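Tips for sharing a prep kitchen with robot arms

I've been at Munine for 10 years, mostly on the salad and sauce side, and last November we got our first pair of arms from Neveo. I get asked about them more than I get asked about my dressing recipe! So I'm putting my tips in one place, for anybody whose kitchen is about to get the same treatment (and a few of these will do you good at home too).

First, the job does change. I used to spend the first hour of a shift setting out bowls, lining up containers and moving things from one counter to another. Now a good piece of that is done at the robot station, and I spend the hour tasting, trimming and fixing what needs a human hand. My wrists are happier. I do miss the chatting, I'll admit -- setting out bowls was when we all caught up on each other's kids -- so we moved our coffee break up to 10 in the morning and everybody comes now, even the dish crew.

Put your things back in the same spot every time. I know, your mother told you that. But a person will look around for the ladle and a programmed arm may just go where the ladle ought to be. We stuck tape down on the shelves next to the station and wrote the names on it with a laundry marker. Painter's tape lasts a couple of weeks, freezer tape a lot longer.

Learn the stop button before you learn anything else. Everybody on our shift had to press it, 4 times each, on the first day, and I thought that was silly until I caught my apron string on a cart and my hand went straight to it. Short apron strings, by the way. Tie them in back and tuck the ends under. Hair up, no bracelets.

Don't let anyone tell you the cleaning goes away. It moves! I clean fewer counters and a lot more corners. A soft paintbrush, the 2 inch kind from the hardware store, gets crumbs out of places a rag only pushes them into. Keep one just for dry work and write DRY on the handle, or somebody will baste with it.

Keep a notebook by the station, too. Ours is called Sipos, after the scheduling program it replaced (long story, bad program). Anything odd goes in there with the time next to it, and the morning person reads it before starting up. I've learned more from that notebook than from the Iso training binder, and it fits in a pocket.

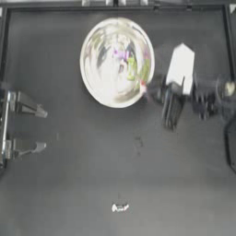 Shiny metal bowls are my pet subject, so bear with me. I love them, they're light and they stack and you can't break one, but they show every single thing you do to them. Wash them in hot water with plain dish soap, rinse well, and dry them right away with a cloth that has never met fabric softener. If you have hard water, wipe the inside with a splash of white vinegar first and rinse again. A round, shallow one polished like a mirror will throw back purple, lime green, and dark streaks that look like bits of the arms, so when I'm hunting for water spots I tip the bowl and watch what stays put. Spots stay, reflections slide around. And look over the tabletop while you're at it, because on dark gray even a little white fleck stands out. A damp cloth first, then a dry one, and do the smudges last or you'll just be spreading them.

For stuck-on sauce, skip the steel wool. Make a paste of baking soda and water, leave it on for around 25 minutes and rub it off with your fingers. Works on sheet pans too, though the old ones will never be pretty again.

One more for the supervisors. Ask your people which jobs they'd like to hand over before you decide for them. I would have fought anybody who tried to take the sauces off me, and I'd have given away the bowl-setting years ago. Our newest girl felt the other way around and wanted to learn the robot station, so she did, and she got a raise with it. Write the extra duties into the schedule so they get paid for, startup and wipe-down included.

Next time I'll do knives and cutting boards, and I'll put up that dressing recipe while I'm at it.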